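Kipchumba Mbwambo came down to Sorkcombe on the third day, when the salt in his bag was already half gone. The guard at the gate was an old elf with one good ear. She asked him what he carried.

"Letters," he said. "For the lord of Kassa."

"There is no lord in Kassa now. The river took the house in the spring, and the lord was in it."

He sat down on the step of the gate and thought about this. He had walked from Bultgate with 711 letters, and every one had the same name on it. The clerks had paid him 20 coppers before he left, and promised him more when he returned with the seal.

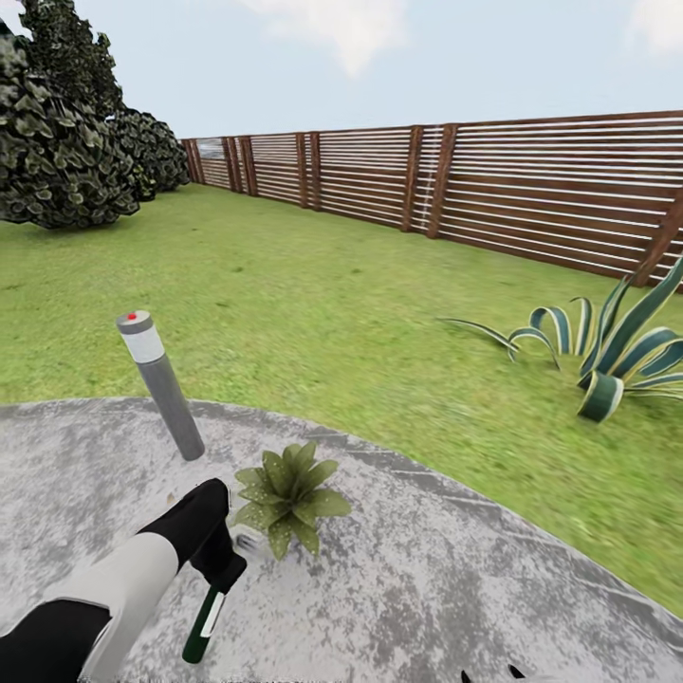

"Who reads them, if the lord is dead?" he asked.

"His daughter, maybe. She went up to Pastanine with the goats." The guard pointed to the hills, where the snow had not yet melted. "It is 2,000 steps, cut in the rock. My mother cut some of them."

He did not want to climb. His left boot was open at the toe, and he had heard bad things about Pastanine – that the people there did not speak after dark, and that they kept their dead in the walls. But he wanted the seal.

"Can I sleep here first?"

"You can sleep in the stable. Do not touch the gray horse."
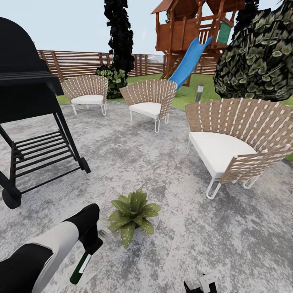
The patio, with the grill and the lounge chairs.

In the night he woke and heard someone turning paper. The gray horse stood over his open bag, and beside it sat a girl with goat hair on her sleeves. She had made a small pile of the letters next to her knee.

"They all say the same thing," she said. "They say that the river will come."

Kipchumba looked for his boots.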